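Worndale kitchen gets new tables and mug racks

The shared kitchen at the Worndale community center opens again in June with new light wood tables and wire racks for cups and plates. The work was paid for with a grant of $546 from Hallthorpe Hardware.

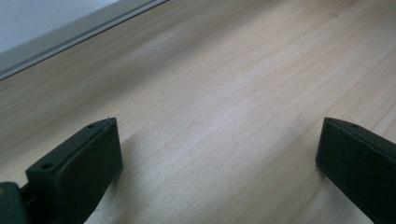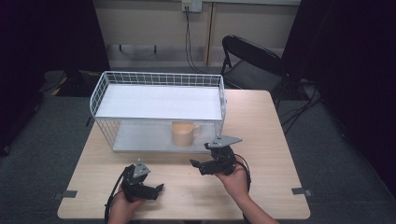 Light wood surfaces at Worndale. The second photo shows a white two-level rack with a mug on the lower shelf.

Ayuba Ametepe, who runs the center, said 13 groups use the kitchen and had asked for more places to put cups. "They were ending up on the windowsill," he said.

Groups that want to book the kitchen for the summer should call Amerley Arthur at the front desk before noon.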